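Groston two-arm bench kit now open for trial loans
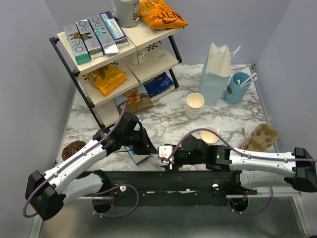

The Groston bench kit is now available to member organisations on trial loan. It comprises two robot arms on a shared mounting rail, a gripper for each arm and the control software supplied by Schmieder. The kit is intended for teams who wish to try everyday handling work, such as tending a snack shelf, setting out paper cups or packing a gift bag, before committing to a purchase.

Loans run for 8 weeks from the Fliltdale store. The fee is £2000, payable on collection, with a refundable deposit of £1083 against damage to the arms or cables. Members who go on to buy the kit will have the loan fee deducted from the price. Shelving, cups, packets and other goods are not supplied, and borrowers are asked to provide items of the kind they expect to handle in normal use.

A half-day introduction is included and may be taken at Fliltdale or at the Furkivska site. It covers fitting the rail, securing the cables, teaching a movement to one arm and passing an item between both. Two members of staff should attend from each organisation.

Light, crumpled packaging remains the hardest material for the grippers. Members whose work consists mainly of such items should discuss this with the loans desk before applying.

Applications for the first round close at noon on the last working day of June. Forms are available from the loans desk.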